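Givo Cloths: a small collection of folding notes and pictures

README

Hi, and thanks for downloading! I put this together over one long summer and tidied it up in September, mostly in the evenings after the real laundry was done. It's a collection about folding baby things: blankets, bibs, burp cloths, crib sheets, all the soft stuff that piles up on a counter and never quite sits flat. If you've ever tried to fold a stretchy knit square into thirds and ended up with something shaped like a boot, you already know why I wanted more than a couple of pictures of it.

What's in the folder

There are 1284 pictures and 66 short text notes. Each note covers one folding session, start to finish, and tells you which cloths were out, which fold I was going for and whether I gave up. 1090 of the pictures have a fold label. The rest are unlabeled, mostly because the cloth was in such a heap that I couldn't pick a label without making it up. I'd rather leave a blank than guess.

The fold labels are plain words: flat, half, thirds, rolled, heap, hanging. "Hanging" means any part of the cloth is held up or draped so that it isn't resting on the surface. I went back and forth on that one for ages (is a blanket with one corner over the edge of a counter hanging? I say yes) and the early notes are a little stricter than the later ones. Sorry about that.

The cloths

I used 29 cloths in all. Most came from a hand-me-down bag, and a few I bought because I wanted a particular weight. In the notes they go by nicknames, so you'll see things like "Oleo" for the slippery yellow one and "Vosach" for the heavy quilted one that refuses to roll. The nicknames don't mean anything, they just stuck. There's a list in cloths.txt with the fabric type as best I could tell, since half of the care tags had been snipped out long before they got to me.

Prints are all over the place. Stars, ducks, plain stripes, a lot of bears. So many bears! Baby fabric people love a bear. I'd suggest not leaning on the print to tell two cloths apart, because there are pairs in here with near-matching designs and very different feel. Look at the edges first. A bound edge behaves nothing like a plain turned hem — it's stiffer, it waves when the knit stretches, and it wants to flip over right when you think you're done.

Surfaces

Some sessions were on a kitchen counter, some on a bed, and a handful on an ironing board. Stone is slippery, and a cotton knit will slide right off if you tug at it. The bedspread grabs. If you're comparing times between sessions, please check the surface line in the note before you decide one fold is faster than another.

How I'd use it

Start with the El-Sayed fold. That's my household's name for a simple half, half, thirds, and it's the one with the most sessions. Smooth from the middle out, bring the bound edge up to meet the far side, and let the lining catch up before you make the second fold. Layered pieces are the ones that go wrong.
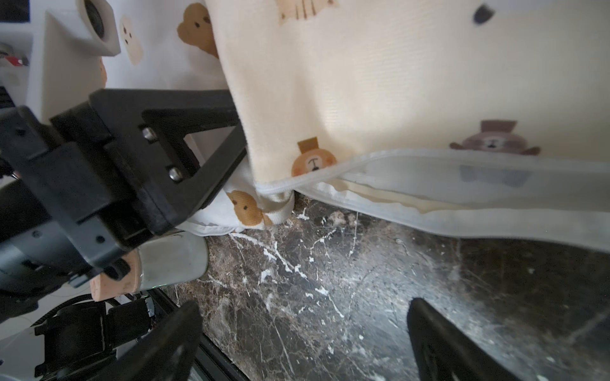

Two layers almost never move together, and the top one gets ahead of the bottom one by a finger's width or so every time. I've tried pinching both at the corners and I've tried shaking the whole thing out first. Pinching works better for bibs. For blankets I shake, lay it down, and start over with less hurry.

Known problems

Three of the notes have the wrong fold name at the top but the right one in the body, so trust the body.

White and cream got mixed up in the color column for a while. My kitchen light is very yellow and I was filling things in at night.

A few cloths have old stains. I left them as they were, and the notes don't track them.

The "rolled" group is thin. I don't like rolling and I didn't do much of it.

Changes

The second version fixes the file names with spaces in them and drops a batch of duplicates from a Wednesday when I saved everything twice. Fold labels didn't change.

Using and sharing

Go ahead and use it for whatever you like, and please keep this README with the folder if you pass it on. Corrections are very welcome, especially on the fabric types — if you know your interlock from your jersey, I'd love the help with cloths.txt.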